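The Toston furniture bank will move into the former Jaslow showroom on Mill Street in July, giving it more than three times the floor space it has now. The lease was signed Friday.

The group collects used tables, beds and dressers and passes them on free to households that have just found a place to live. It helped 178 households last year from a rented garage behind the Skilis tire shop, where the roof leaks and large pieces have to be stacked on end.

"We were turning down dining tables every week," said Lorraine McPhee, who runs the pickups. "People would offer us a good one and we had nowhere to put it." 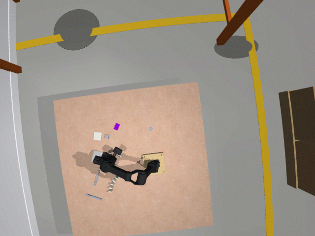 The new building has a loading door on the alley side and a heated back room that will be used for repairs. Desmond Strickland, a retired cabinetmaker, will teach a repair class there on weekday evenings starting at 6 p.m. The class is limited to 37 people over the summer and costs $5, with sandpaper and glue included.

The building's owner, Riviere Properties, agreed to a two-year lease at a reduced rent. The furniture bank will pay for its own heat and for a new sign. City inspector Emmett Van Dusen has asked for a second exit light near the stairs before the doors open - that work is scheduled but not finished.

Pickup requests are on hold while the move is under way. Small items such as lamps and kitchen chairs can still be dropped off at the garage between 9 a.m. and noon on Fridays. Mattresses are not accepted at either location.

The group is also looking for a used box truck and has set aside $1,000 toward one. Anyone with a truck to sell can leave a message for Lucinda Kasprzak at the garage.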